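Care of Oiled and Lacquered Wood Tops

Applies to kitchen tables, workbenches, desks and counters with a light wood surface. Read the section for your finish before using any liquid product.

Identify the finish first. Put three drops of water on a clean spot near a back corner and leave them for ten minutes. On lacquer the drops stay round and wipe off with no mark. On oil in good condition they flatten a little. On worn oil or bare wood they soak in and leave a dark patch that fades as it dries.

Light wood shows rings and rust marks sooner than dark wood.

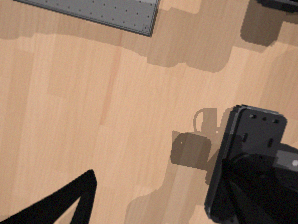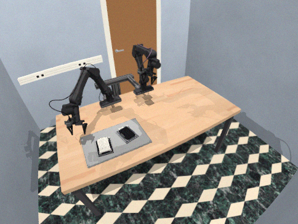
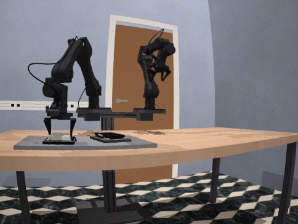 Can I use vinegar to clean an oiled top?

Keep it for glass and tile. Vinegar is a mild acid and dulls an oil finish after repeated use. A few drops of dish soap in a bowl of warm water will lift grease, and a second cloth with plain water removes the soap.

Daily cleaning

Wipe along the grain with a damp cotton cloth. The cloth should not drip when squeezed. Dry with a second cloth within a minute or two. Crumbs and grit come off first with a soft brush, as grit under a wet cloth leaves fine scratches that show in low light.

Microfiber is fine on lacquer. On oil it can pull lint into open grain, so use cotton there. Scouring pads, melamine sponges and powder cleansers are not suitable for either finish.

Water rings

A white ring is moisture held in the finish. It often clears in a day or two if left alone in a dry room. If it stays, lay a dry cotton cloth over it and press with a warm iron, steam off, for five seconds at a time. Check after each press. Stop when the ring fades or the surface begins to feel tacky.

A dark ring has reached the wood. On an oiled top, sand the area lightly with 180 grit, then 240, and oil again. On lacquer the finish has to come off first, and spot repairs usually show. Plan on refinishing the whole top.

Blue-black marks

These come from iron and moisture, most often a wet can or a cast pan. Oak is the worst for it. Mix oxalic acid crystals in warm water at the strength printed on the package, brush over the full board and not just the spot, and let it dry. Rinse twice. Wear gloves and eye protection, and do not sand the dried residue. The treated board will look paler until oiled.

Natural streaks and darker grain lines are part of the wood and will not bleach out this way. Test with a fingernail of solution before treating a mark you are unsure of.

Oiling

Room temperature should be above 60 F. In a heated house in February the air is dry enough that oil sets faster than the can states, so work in smaller areas.

Wadar hardening oil, the 500 ml can, covers an average kitchen table with two coats and leaves a little over. Claritz bench oil is thinner and wants three. Stir either one from the bottom; shaking puts air in it. Spread with a lint-free cloth, wait 15 minutes, and wipe off everything that has not soaked in. Oil left standing turns gummy, and the only fix is a white pad and more oil.

Leave overnight before setting anything on the surface. Full hardness takes a week or longer.

Oily rags heat up as they dry and can catch fire. Lay them flat outdoors until stiff, or store them under water in a metal can with a lid.

Our order codes for the supplies on this page: 3147 for the white pads (pack of 3), 586 for the cotton cloth roll. Both ship from the Lunbridge store. The Đàm tung oil listed here last year is out of stock, and the Wadar oil may be used over it if the old coat is fully cured.

Lacquered tops

Do not oil lacquer. It cannot soak in and will smear. A thin coat of clear paste wax twice a year is enough, buffed after it hazes. Avoid silicone sprays, which cause craters in any later coat of finish.

Movement and joints

A solid top gains and loses width with the seasons. Gaps between strips that open in winter and close by summer need no filler. Filler put in during the dry months is squeezed out later or forces the joint apart. A gap that stays open through a humid summer can be filled with a matching strip and wood glue.

Check the screws under the top once a year. Where they pass through metal brackets, the holes should be slotted across the grain so the wood can move. Tighten until snug and then back off an eighth of a turn.

Coasters with cork or felt undersides are safe on both finishes. Rubber and soft vinyl feet can react with lacquer and leave a mark that does not wipe off.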